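Trotden Open Day

The Trotden Open Day is a yearly robotics demonstration held one Thursday in August at the Trotden workshop. I've gone to most of them, so I got talked into writing this entry, and I'll try to stick to the facts (mostly!).

Background

Joanne Sugden and Aurelio Echevarría started it as an evening for family and neighbors. It grew fast. The last one brought in 582 visitors, and the line for the sorting table went past the parking lot. Doors open at 8 in the morning, which felt cruel until I saw how full the place gets by lunch.

The sorting table

Sorting is the part everybody asks me about. A robot arm works over a basket of mixed toys and household things, with boxes set up next to it. I could stand there all day. Soft, fuzzy and spiky things are a very different job from a plain hard ball, and kids get that right away – they start calling out which toy they think it'll go for!

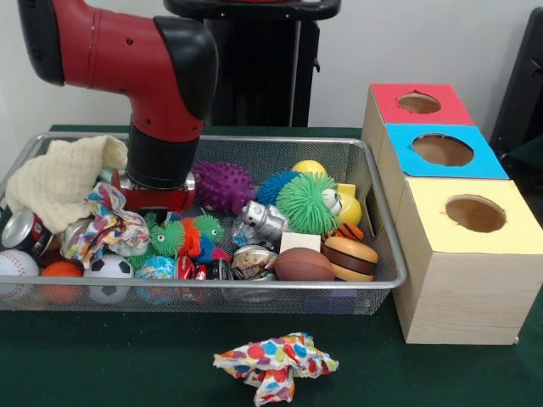 The arm at the basket, with the round-holed boxes on the right.

Ebere Adebisi ran the table the last time I went and let me ask far too many questions. She told me the team logged 2331 tries at picking things up over the day, dropped toys included.

Other exhibits

Gonau usually has a small stand on motors and joints, and Nerea Escobar gives a talk on grip force that's much more fun than it sounds. The lecture room seats 298, so get there early if you want a chair.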